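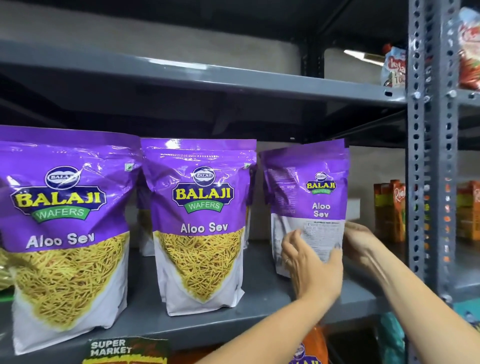 Wundham Talk > Local News & Crime > Post office break-in, arrest made

tollbooth_71
Did you all see they finally picked somebody up for the Koppel Street post office break-in? The paper says he's 24 and used to work nights at the Edport depot. I drove past that place every day for 17 years and never once saw a guard out front!

marshgrass
Saw it. My sister went to high school with him — she says he was quiet and kind of funny. She can't square it with the guy in the story.

tollbooth_71
Quiet doesn't mean much. He walked out with $3568 in money orders, according to the charges.

kettle-on
Allegedly walked out. He hasn't even entered a plea yet, so maybe cool it.

marshgrass
Thank you. And why did the paper have to dig up his old posts about the mayor? What's that got to do with a broken window?

tollbooth_71
I think it's fair game. If I got arrested I'd expect people to look me up.

kettle-on
Looking him up is fine, I just don't want it on the front page before a hearing. They did the same thing with the Festeo warehouse fire and had to print a correction 3 days later.

porchlight
Does anyone know when the hearing is? I had a package in there that week and I still can't get a straight answer about it.

marshgrass
Sometime in February, I think. Call the clerk, they were pretty nice when I called.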